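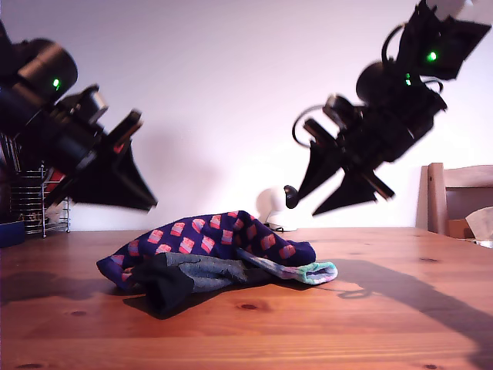 Chapter 9
Who Gets the Top Job? Creative Directors and the Brands That Hire Them

I got my first job in fashion by answering a phone. It was January, the brand was a small knitwear label called Bremodlow, and the person who normally sat at the front desk had just quit. So had the designer. I didn't know that second part until a buyer called and asked me who was doing the fall collection, and I had to put her on hold and go ask somebody. (The answer was "we're working on it." I learned to say that very cheerfully.)

I tell my students this story every year, and I'm telling it to you because it's where my interest in this chapter began. When a designer walks out, what does a brand still own? It has the name, the patterns, the factory contracts and a lot of unsold sweaters. Is that enough to keep going? At Bremodlow it was, just barely.

9.1 What the title means

Job titles in fashion are a mess, so let's clear up a few before we go on. A creative director usually answers for everything a customer sees: the clothes, the stores, the ads, the box the shoes come in. A head of design is closer to the product and runs the team that draws it, fits it and sends it off to be made. At a big house those are two people who may or may not like each other. At a small label they're one tired person who also packs orders!

Take Horkley, the outerwear company we'll follow through the rest of this chapter. When Upendo Urio joined as head of design, the line had 442 separate styles. She cut it to 40 in her first year. Store managers were furious, and I remember thinking she'd be gone by summer. She stayed, and the jacket most people now picture when they hear the name came out of that shorter list.

Was she a creative director? Her contract said no. The ads were handled by an outside agency, Skaminbridge, and she saw them when the public did. We'll come back to how badly that went in 9.4.

9.2 Hiring from the outside

Brands love to poach. A sneaker label hires from a bigger sneaker label, a fashion house hires from a sportswear giant, and the press release talks about vision. What the brand is really paying for is often more down to earth – the new person knows which mills deliver on time and which assistants are ready for a promotion.

Upendo Lukumay went the other way. He spent years at Sang, a streetwear brand, starting in the sample room and moving up to creative director when the founder stepped back. His first show had around 2,064 guests and a rented ice rink, and I was freezing in row six. The reviews were mixed. The hoodies sold anyway.

I like to set these two careers side by side because students tend to pick a favorite right away. Try to hold off. As you read the next section, jot down what each company needed at the moment it hired, who had the power to say no, and how long the new person was given before the first collection was due. You'll want those notes for the timeline exercise in 9.3.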